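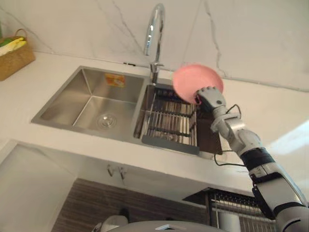 Double-bowl stainless steel sink with a drain rack over the right basin

A double-bowl sink is a kitchen sink split into two basins, usually with one faucet serving both. I've been keeping up this page on the Dritmont household wiki for a while now, and it's still my favorite kind of sink (sorry, single-bowl people!). The basins can match, or one can be bigger, and I'd go for the bigger one every time, as a roasting pan needs somewhere to soak.

Drain rack

Lots of owners lay a rack of steel rods across one basin so plates can drip straight into it. Akinyi Simiyu, who edits the dishwashing pages, prefers a rack on the counter – we've argued it out on the talk page 3 times.

See also: Gooseneck faucet, Sink strainer, Dish rack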